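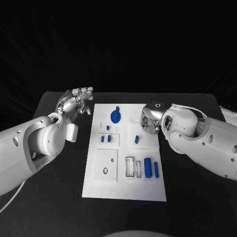

Según Bláthnaid Kavanagh, las pruebas de encaje dicen más sobre la práctica acumulada que sobre la destreza de la mano, y quien las aplica una sola vez mide sobre todo la sorpresa del participante. La objeción nos parece magnífica y ha guiado buena parte de esta sección.

4.2. Efecto de la repetición en adultos mayores

Participaron 225 personas de los centros de día de Zuscombe y Zetthorpe, todas sin experiencia previa con tableros de clavijas. Cada una completó cuatro sesiones de 30 minutos, siempre por la mañana, con una pausa libre a mitad de sesión. ¡El interés fue enorme! Varios participantes pidieron seguir con la tarea una vez terminado el registro, y esas tentativas adicionales se excluyeron del análisis.
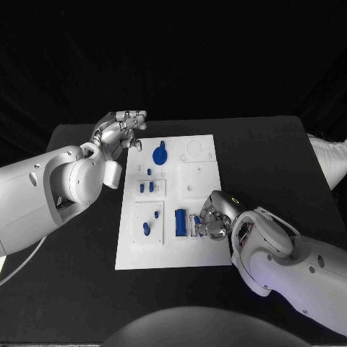
Figura 3. Tablero blanco con piezas azules de clavija y orificio, sobre mesa oscura.

El resultado más llamativo es la forma de la curva. La mejora se concentra entre la primera y la segunda sesión y después se aplana, pero la mano no dominante sigue ganando velocidad hasta el final. Es un hallazgo precioso, porque el modelo de Lefèvre predice justo una meseta común para ambas manos. La escala Vornerar, aplicada en paralelo, no recoge esta diferencia: sus ítems preguntan por botones, llaves y cubiertos, tareas en las que una mano suele limitarse a sujetar.
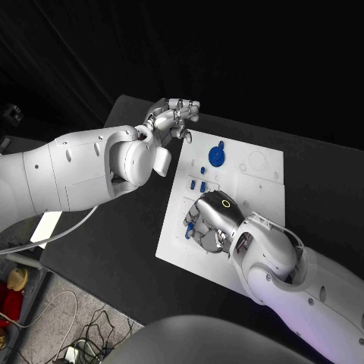

Tampoco la edad explica la asimetría. Al separar la muestra por décadas, el patrón se mantiene en todos los grupos, con mayor dispersión en el de más edad. Se revisaron aproximadamente 481 registros de tiempo y los abandonos se repartieron por igual entre los dos centros. Queda abierta la cuestión de la retención, que retomaremos en la sección 4.3 con los datos de septiembre.

Contacto con los autores | Todos los derechos reservados | Volver arriba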